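About the Reltville Robotics Club

We started with 6 students, a borrowed cart and a corner of the art room that smelled of clay, and we have grown a good deal since then. These days the club has 69 members across the middle and upper school, and we meet in Room 16, right after the last bell — snacks first, then robots.

Pilar Acuña teaches physics in the mornings and has looked after us from the very beginning. Fidel Herrera joined her when the Pembridge wing opened, and he is the one to see if you'd like to learn wiring or simply want a quiet spot to work on your code. Our older students pair up with the newer ones, and we're proud of how kindly they do it!

Everyone begins with small programs and simple shapes. Later on come the bigger team projects, and in December the families are invited in for our open evening, with cocoa and plenty of demonstrations (some of which go wonderfully wrong).

Stars, a heart, a cube and a few other shapes in green, red, yellow-orange and blue, set out on the wooden board near the tip of the robot's arm.
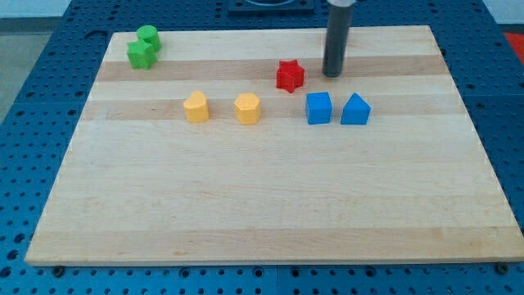

Does my child need to know how to code before joining?

Most of our members had never written a line of code when they first came. We teach it from scratch every fall, and new students are welcome at any point in the year.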